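Search this site Enter keywords Go

About Rarnincombe

Rarnincombe tests household robot kits and writes up what we find. We don't build robots and we don't sell them. We started in January with one rented room, a short list of products, and a strong suspicion that most of the claims on the boxes were written by people who had never tried to pick up a towel with a motor.

Our main project at the moment is the Clarow, a wrist camera and gripper package made by Jakab. The brochure says it will "handle the everyday objects of the home." We asked which objects. We got a link to the same brochure. So we wrote our own list of 30 items, bottles and cloths among them, and we have been working through it ever since.

The wide lens is one of the selling points. Jakab says it lets the arm keep track of the room while it works on what is right in front of it. That may be so. It also means straight walls come back bent, and a good part of the picture can be taken up by something pale and very close to the lens.

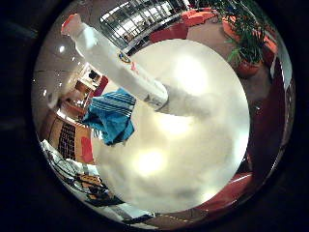
Wrist camera view with a red-capped bottle and a striped blue cloth.

A person can sort out a view like that in a second. Whether the software can is a separate matter, and we won't take a sales demo as proof. Jakab's demo uses a bare table, one cup and perfect light. We use a room with red seats, a potted plant and tangled cables, which is closer to what a buyer is going to have at home.

How we work: each item on the list gets 500 tries before we publish a score. A try counts only if the arm does the job with no help from us. Touching the cloth is not folding it. We buy every kit at full price, and the Clarow cost us $2159, not including the Sullent mounting plate that the arm needs and the box doesn't contain. That is sold separately and took 6 weeks to arrive.

We take no ads and no free samples. Makers can read a review before it goes up and point out errors of fact. They can't change the score. Jakab has been polite about this so far.

If you own a Clarow and your results are better than ours, write to us and send your settings. We would like to see them.

Last updated: November 18, 2018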